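Guidance for hosts: preparing a takeaway drinks table

Issued by the Rivora Community Rooms. Last revised Sunday, April 26, 2026.

This page explains how to set out a small table from which visitors may collect drinks to carry away. It applies to all bookings at Rivora where hot or cold drinks are offered without table service. Hosts should read it together with the general booking conditions, a copy of which is sent with every confirmation.

## Before you begin

Collect the supplies from the ground-floor store and sign for them in the blue book. A standard set contains:

- paper cups
- folded paper napkins
- drinking straws
- cup carriers of moulded pulp
- paper bags with handles

Lids are held separately and must be requested at the time of booking. Wipe the work surface with a damp cloth and dry it fully before any paper goods are placed on it.

## Setting out the table

1. Place the napkins towards the back of the surface. Lay a flat piece of cardboard beneath them so that the whole stack can be lifted away if a drink is spilt.
2. Stand the cups in a single stack beside the napkins. Keep the stack low enough to remain steady when a cup is taken from the top.
3. Put the straws upright in a spare cup at a back corner. A coloured cup is preferred, as visitors may otherwise take it for one of their own.
4. Keep the cup carriers at the front, within easy reach of the person serving.
5. Open one paper bag fully and stand it upright, with the handle clear of the opening. Further bags should stay flat until they are required.

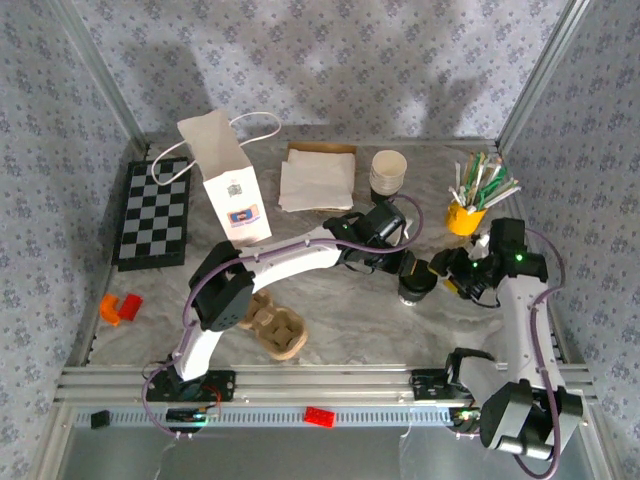 **FILLING A CARRIER AND BAG**

Fold the top of the bag outwards before filling it. The opening will then hold its shape, and a carrier can be lowered in without catching the sides. Where the bag has a printed label, turn it to face the person collecting the order.

Press each filled cup gently into its well. If only two drinks are ordered, place them in opposite corners of a four-cup carrier to balance the weight. Napkins should be tucked down one side of the bag and straws added last.

Hot drinks must be fitted with lids before they are bagged. A carrier that has become soft should be replaced and put in the paper recycling once dry.

## Games and toys

Board games and building blocks from the family shelf may share the surface during quiet periods. They should be kept to the side furthest from the cups, and returned to the shelf before the main serving period begins.

## Clearing away

Unused cups and napkins may be returned to the store if they are clean. Straws that have stood on the table are not to be put back in their packet. Enquiries about supplies should be addressed to Halina Czarnecka at the Rivora office. Orders for bookings in May close one week before the date of the event.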